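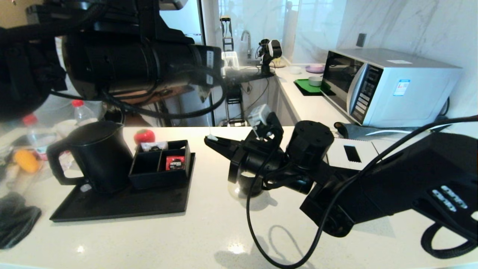 # The Carolel Letters: Annotated Edition with Reference Cards

Published by Kodikara Press, Jostedville

One clothbound volume and a set of printed reference cards, sold together. The book prints the complete surviving correspondence of a Great Lakes shipping family between 1811 and 1839, including the letters held back from the earlier paperback selection.

**Contents**

- 116 letters, each with a headnote and a source line
- 27 maps and plans, redrawn for this edition
- 178 reference cards, printed on both sides
- Introduction, note on dates and money, family tree, index
- One ribbon marker

## About the text

Letters are printed in date order. Spelling and capitals follow the manuscripts. Periods have been added where a sentence would otherwise be hard to follow, and torn or illegible passages are marked with square brackets. Letters written in French appear in the original with an English translation on the facing page.

The paperback left out most of the business letters. They are all here, including the long run about the lost schooner and the lawsuit that came after it. Readers who know the paperback will find that several letters have moved: four were dated wrong, and the reasons for the new dates are in the headnotes.

Notes are at the foot of the page. Short notes identify people and places. Longer ones, mainly on prices, cargo and the law of debt, are at the back and are marked in the text with a dagger.

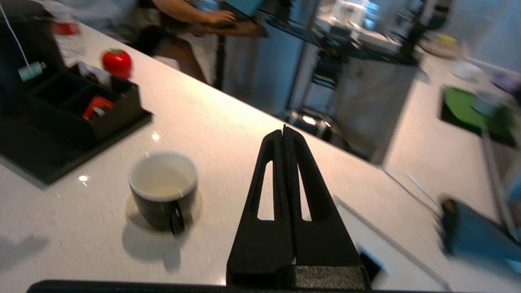 ## Binding and paper

The binding is sewn and opens flat at most pages. Boards are covered in dark green cloth with the title stamped on the spine. The paper is acid-free and uncoated, so it takes pencil well. Fountain pen ink will show through.

There is no dust jacket. The first printing is 1000 copies and is not numbered or signed. A second printing, if there is one, will have the same text with corrections.

## The cards

Each card covers one person, place or vessel. The front gives the name, the dates and a short description. The back lists every letter in which the name comes up. Cards are cut to the common 3 x 5 inch size, and blank index cards from any office supply store can be added to the set. 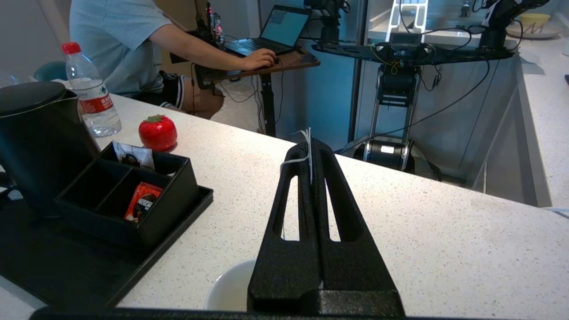 The cards come banded in three groups, with people in one, places in another and vessels in the third. We ship them in a plain carton that is meant for transport and will wear out if it is opened every day. Most buyers move them to something on the desk. A box divided into three compartments, like the black one on the tray in the photo, keeps the groups apart without tabs. Check the inside width before you buy one, and leave room for your own cards. The people group is by far the thickest.

## Ordering

Individual orders ship from Jostedville in padded cartons. Libraries and schools can order by invoice. The book and cards are not sold separately, but lost or damaged cards can be replaced for the cost of postage. Give the number printed in the lower right corner of the card, or of the cards on either side of the missing one.

Course adopters may ask for an inspection copy. Inspection copies come without the cards.

Returns are accepted if the card bands are unbroken.

## Corrections

- Letter 41: for "Bokano Landing" read "Bokano Point." The map is correct.
- Letter 88, note 3: the sum is in New York currency.
- Index: the entry for insurance should include letter 102.

A corrected card for Bokano Point is included in orders shipped from October on. Earlier buyers can request it by mail.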